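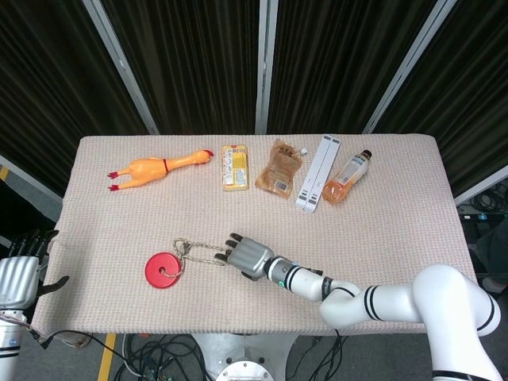 Jhosep Ccori wrote in to say the last item on bridal beadwork skipped the part he needed, namely how to hang a beaded train so that the weight does not pull the netting out of shape before the wedding. He is right that it was left out. The notes below cover hanging, flat storage and repair of broken strands. They assume glass seed beads on nylon or silk net, with a separate lining.

Weight

Weigh the piece before deciding anything. A kitchen scale is good enough if the garment is folded into a pillowcase and the weight of the pillowcase is taken off afterward. The train Jhosep asked about comes to 3,000 grams without its lining. Nothing that heavy should hang from the shoulder seams for more than an afternoon. Loops sewn at the waist will carry it better, provided they are fixed to the waist stay and not to the net.

The Dirnia hanger sold for this purpose has two arms and a lower bar. The bar takes the waist loops and the arms only keep the bodice from folding. It works. The clips supplied with it are too strong for silk net, and we replace them with cotton tape, tied.

Hanging time

We hung a sample panel from its top edge and measured the length each morning. The panel was 300 millimeters long at the start and had beads over the whole surface. Most of the stretch came in the first night and the rest came slowly. After the panel was taken down and laid flat it recovered part of the length, but the lower rows kept a visible wave. The silk panel was worse than the nylon one. Both were cut with the beads running down the length of the net, and a panel cut the other way may behave differently. We have not tested that.

Flat storage

Lay the piece face up on a clean sheet, with acid-free tissue rolled into each fold. Rolls should be thick enough that the fold never closes. Beads facing beads will catch, so put a flat layer of tissue between any two beaded surfaces. Do not use plastic film. The Pirzada box is long enough for most trains with two folds. Its lid is shallow, and a raised collar or a beaded cap should go in a box of its own.

Keep lavender bags, cedar and anything scented out of the box. Metal-lined beads in particular can darken, and there is no way to clean the lining from the outside.

Broken strands

A strand that has broken at one end can usually be saved if it is caught early. Put a strip of low-tack tape over the loose beads, then find the last stitch that is still firm. Start the new thread 40 millimeters behind that point, on the wrong side, and run it through the existing beads before adding any. Knot into the net every sixth bead. The original maker may have knotted less often than that, especially on machine-assisted work, and matching the original spacing gains nothing.

For thread we have been using Fasteo in the fine grade. It is a bonded polyester, it does not fray at the needle, and it comes in an ivory that is close to most bridal net. It is stiff, so the tail of the knot has to be worked back through three or four beads or it will scratch the wearer. Silk thread is softer and sits better in old pieces, but sharp bead edges cut it.

Count the spare beads before the fitting and write the number on the bag. The kit for Jhosep's train had 462 in it, mixed from two dye lots, and the difference shows in daylight. Use the odd lot near the hem or under the sash.

Transport

Carry the piece flat if the car allows it. If it has to travel hanging, pin the train up to the waist bar in a loose loop with tissue inside, and check the loops on arrival. Steam only the lining, taken off the garment if it is detachable. Steam on beaded net softens some coatings and leaves a dull patch that does not come back - this applies mostly to pearl finishes, and a test on a spare bead takes a minute.

A note on sashes and caps: traditional sets are often made by more than one hand, and the thread in the cap may not match the thread in the gown. Check each piece separately.

The pattern sheet for the waist loops is at the Tresulwood counter, at no charge. It shows the loop at full size in two widths. Print copies made at home tend to come out slightly small, so measure the guide line at the edge before cutting. The May issue will have the test results for nylon net in the second cut direction, if the panels are finished by then.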